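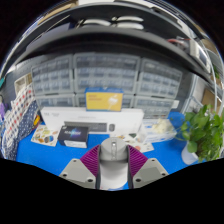
Small-drawer storage units, shown along the back of a bright blue table.

If you have ever tipped out a whole tin of odds and ends to find one little screw, you will know why we are so fond of these drawer units at Rumden. They are translucent plastic, with rows of small grey drawers, and each drawer has a front tab that a fingertip can find easily (even mine, and I am always in a hurry!). Stand a couple side by side, then carry on along the wall as your collection grows — and it will grow, I promise you.

We like them behind a working table, where the boxed things can stand in front. A long keyboard and mouse box lies on its side quite happily, a yellow box can be propped up behind it, and there is still space for printed cards, papers and a clear tub of fluffy white bits for whoever is making something.

Order code Vesata 221. Units are sold singly at £20 each, and we deliver to Fadenham and the villages round it. Please measure your wall before you order, and do leave a little elbow room for pulling the drawers right out.

Comments

Eleri Howells
Bought two for my beads in September and have just come back for a third. Lovely to deal with.

Llinos Wogan
Do you sell spare drawers on their own? I trod on one of mine.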